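ok so. property tax appeal thread. I did mine in June and people keep asking so I'm putting it all in one place, typing this on my lunch

background: house is on the Akness side of town, small, one bath, garage that leans. assessment notice came and the number had jumped like somebody put an addition on it. nobody put an addition on it

first thing. READ THE WHOLE NOTICE. front and back. the deadline to appeal is on the back in gray type and it is not the same as the deadline to pay. mine was tiny. my neighbor missed hers by a day, had to wait til next year

second thing, get your property record card. that's the sheet the assessor has on your house. ours you can get free at the counter or pay to have it mailed, go to the counter

this is where most of the money is imo. the card is just what they THINK you have. mine had the square footage as 2334. it is not 2334. not even if you count the porch and the crawl space and my hopes

also had me down for a finished basement. I have a basement. it is finished in the sense that I'm done with it

so measure. outside walls, tape measure, one other person to hold the dumb end. write it on graph paper, one square one foot. do it twice, I got it wrong the first time bc I skipped the bump-out where the washer is

heated space only! garage no, open porch no, unheated attic no. check your own county's rules on enclosed porches tho, ours counts them at half

3rd thing: comps. you want houses that SOLD, not houses that are listed. listing price means nothing to these people. sold before the valuation date, close to you, same kind of house

I used 4. four is plenty. I've seen folks bring in twenty and the board just glazes over

mine were all on Priser or one street off it. same builder, same years, same leaky window thing. one had a nicer kitchen than me and still sold for under my assessed value. that one went on top

do NOT cherry pick the foreclosure. they'll spot it, then they don't trust the rest of your pile

someone asked about unequal assessment vs overvaluation. two different arguments. overvalued = my house wouldn't sell for this. unequal = the houses just like mine are assessed lower. some places let you make both, some make you tick one box. I ticked overvalued

photos of problems: yes. cracked slab, water line on the basement wall, the roof from the back where it's bad. print them big, date them, one sentence each. not a paragraph. they won't read a paragraph

contractor estimates are better than photos. I had one for the foundation and one for the roof. got the foundation guy from Farouk, they charge for the visit but take it off the bill if you hire them

ok informal review. BEFORE the hearing you can usually just call and ask to talk to the appraiser. do this!! mine took ten minutes on the phone and she fixed the basement thing right there. didn't fix the sq footage, wanted it in writing, fine

get her to email you the change. if it's not in an email it did not happen

the hearing itself. everyone's scared of it and it's so boring. three people at a table, you get a few minutes, they ask a couple questions, next

3 copies for them, one for you. that's 4 packets. they don't have a copier for you, don't ask, I watched a man ask

order I put mine in:
one page summary w/ the number I wanted
record card with errors circled
my sketch
comps
photos
estimates

put the number you want on page ONE. they have to write down a number, make it easy. don't say "lower". lower than what

what I said out loud was basically: the card is wrong on size, here's my measurements, here's what same size houses sold for, I'm asking for X. then I stopped talking. stopping is hard. bring water

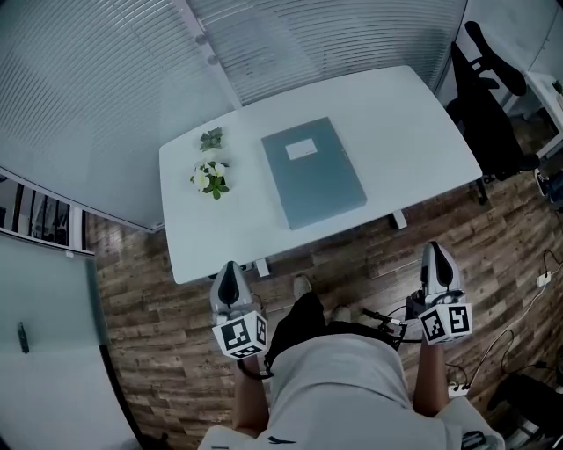
don't talk about your tax bill. they can't do anything about the rate, they only do value. guy ahead of me spent his entire time on the school levy. they let him, then moved on, no change

don't bring up what you paid ten years ago either. if you bought last year, different story, bring the closing statement, that's your best piece of paper

yes you can go alone. no you don't need a lawyer for a regular house. if it's a rental building or a shop maybe talk to one

re: the Atix letters. yeah I got those too, the ones offering to appeal for you for a cut of the savings. I didn't use them so can't say good or bad. I'd read the part about how many years the cut lasts tho. before signing anthing

can it go UP if you appeal? depends where you live. here they can technically raise it. so before you file look at your card for mistakes in your favor. if it's missing a bathroom you do have, maybe sit quiet and think on it

while you're in there check exemptions. homestead, senior, veteran, disability. seperate form, separate deadline of course. my aunt went years without the senior one bc she thought it was automatic. it is not automatic

decision comes by mail. took a few weeks. mine came down, not all the way to my number, most of the way. they used my square footage!! graph paper for the win

if they say no there's a next level up, state board or court. filing fee for that one. clock starts on the date printed on the letter, not the day you opened it, so open your mail

last one then I have to go back in. keep the whole packet. next assessment they may well load the old numbers back in, happened to the people across from me, they just sent the same pages again with a new cover sheet

will answer stuff tonight after dinner, if you're in a different state say which one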